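Playtesters wanted for Stallidus, the little shopkeeping game I've been making in Sarnside.
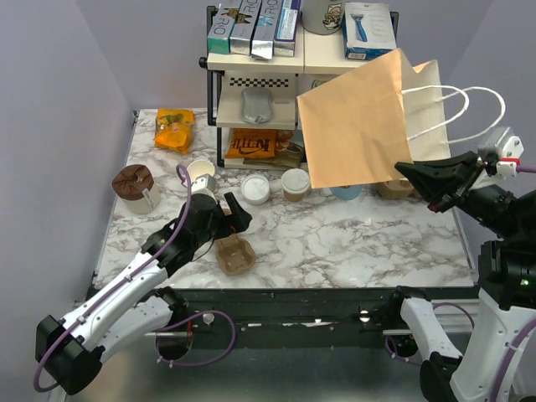
Stallidus runs on phones, and I need nine people to break it before the December update. You'll mind a stall and pack orders against the clock, and a paper bag with twisted rope handles is the sort of thing you'd pack them in.

Sessions last four hours - tea included.

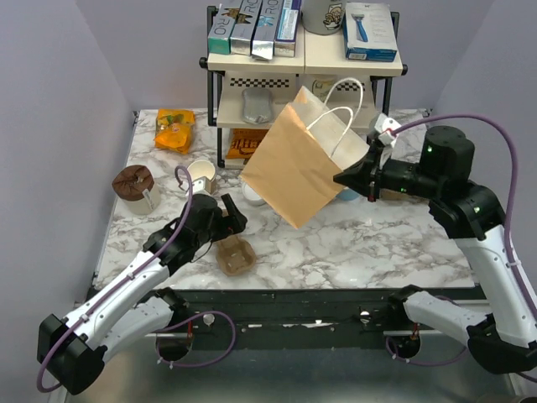
You don't need to be good at games. I'm not!

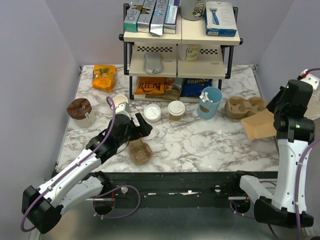 Is it paid?

Everyone gets £200 once their bug notes are in.

To join, message me, Fathima Akanda, with your phone model.

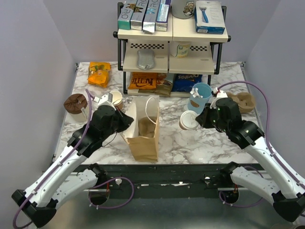
Older phones are very welcome - mine is ancient.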